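6 min read

I have owned a lot of toilet brushes. The first flat had one of those pale plastic sticks in a cup that collected its own pond, and the house after that had a fancy steel one that rusted at the neck inside a year. So when the old brush finally bent in the middle (mid-scrub, which was every bit as nice as it sounds) I decided I was going to do this properly and buy something decent, use it for four months and then come back and bore you all with it.

What I ended up with was the Flevby set from Komoma. You get the brush, a holder, a pack of little sponges for the rim and a bottle of their own cleaner, which they call Praltov and which smells like a lemon that has been to boarding school. You can buy everything separately, but the set works out cheaper and I wanted the sponges anyway.

Let's do the brush first. The head is dark and properly rounded, and I can't tell you how pleased I am about both of those things. White bristles look lovely in the shop and grim by the second week. The round shape matters too — my old steel one had a flat sort of end that skated over the back of the bowl and never got down into the bend where all the trouble starts. With this one you push it to the back, give it a twist, and it stays in contact the whole way round. The handle is long enough that my knuckles stay well clear of the rim, and I have big hands and no patience, so that's saying something.

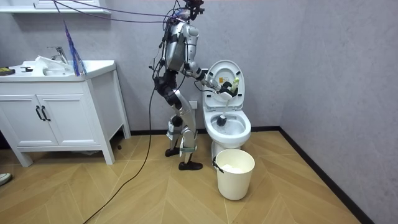 Brush in, lid up, bottle within reach at the back.

The bristles are on the stiff side. For the first fortnight I thought they were too stiff, because if you flick the brush out too quickly you get a fine spray up the front of your jumper. Go slower and tap it twice on the inside of the bowl before you lift it. By March they'd softened a bit and I stopped noticing. No shedding so far, and no bend in the handle, even though I lean on it far harder than anyone should.

The holder I'm less keen on. It's fine to look at but it's light, and if you put the brush back at an angle the whole lot topples over. Mine has gone over more times than I'd like and I've ended up wedging it into the corner. A bit of weight in the base would fix it completely, so come on, Komoma!

Now the cleaner. The bottle is 600 ml and has lasted me nearly the whole four months with one toilet and two people, so I can't grumble about value. You squirt it under the rim, go and do something else for ten minutes, come back and scrub. It's good on everyday grime. On limescale it's only so-so, and we have dreadful water here, all chalk, so once a month I still go in with a proper descaler on its own (never both together, please, read the back of the bottle). If you live somewhere with soft water you'd probably never need anything else.

The sponges were the surprise. I'd always done under the rim with the brush and called it done, and then I ran a sponge round just inside there and, well, I shan't describe it. You want something small that you can squash up into the lip. I wear gloves, long ones, and the used sponge goes straight in the bin or gets kept strictly for that one job. If you're keeping it, buy a colour you'd never use on your dishes. I cannot stress this enough.

My routine now is cleaner first, then basin and taps while it sits, then brush, then sponge, then the seat and the outside with tissue, and floor last. A bucket next to the toilet makes the whole thing so much quicker — all the mucky bits go into it as you work and you're not dripping your way across to the bin. Mine is a cheap Hägglund one I've had for years and it isn't part of the set, but I'd put it ahead of the holder if I were choosing what to spend money on. 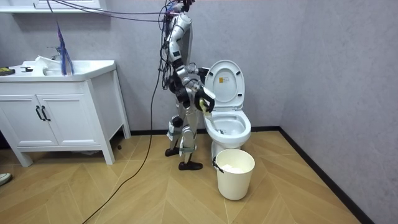

Sponge for the rim, bucket on the floor.

One reader wrote in to say that they'd had the same set for a good while and gave up on the sponges altogether, as they went through them far too fast, and an old flannel cut into squares does the job just as well and goes through a hot wash afterwards. Fair enough! I tried it for a week after getting that message. It does work, though I found the flannel went floppy and wouldn't push up under the lip the way a sponge does, and I'm squeamish about the washing machine. If you've got a stack of old flannels it's certainly the thriftier way to go.

Would I buy it again? The brush yes, straight away. The sponges yes. The cleaner if it's on offer. The holder I'd swap for something heavier from anywhere at all, and I may well do that once I've got over paying for this one. Next up I'm trying a squeegee for the shower screen, so if you have a favourite let me know before I go and order the wrong one.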